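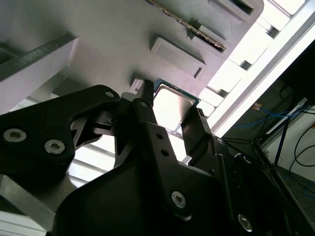 Skidix bench arm, three months in

Gillongate lent us the Skidix in October to see if it could take over the dull end of our repair counter. We paid for the stand and the insurance, and the plan was simple enough: pick up a processor, bring it to the test panel, put it down, do it again.

It grips well, I'll give it that. The fingers pinch a chip by its edges and don't let go. Lining it up is another matter. Over 1000 tries we logged 183 that needed a person to step in, and most of those were chips held on a slight tilt. A junior with a week's training does better and can answer the phone.

Set-up took all of a Saturday. The Kaltadon software is grey on grey and hides the speed setting nine menus deep. Our old Nomura feeder can't hold a conversation with it at all.

The brochure also talks about folding towels and loading dishwashers. I asked for a demo and got a video - sped up, by the look of it.

If you have 800 identical parts and a patient operator, it may earn its keep. For a mixed repair bench, I'd wait. Ours goes back at the end of the month.

Two stars out of five.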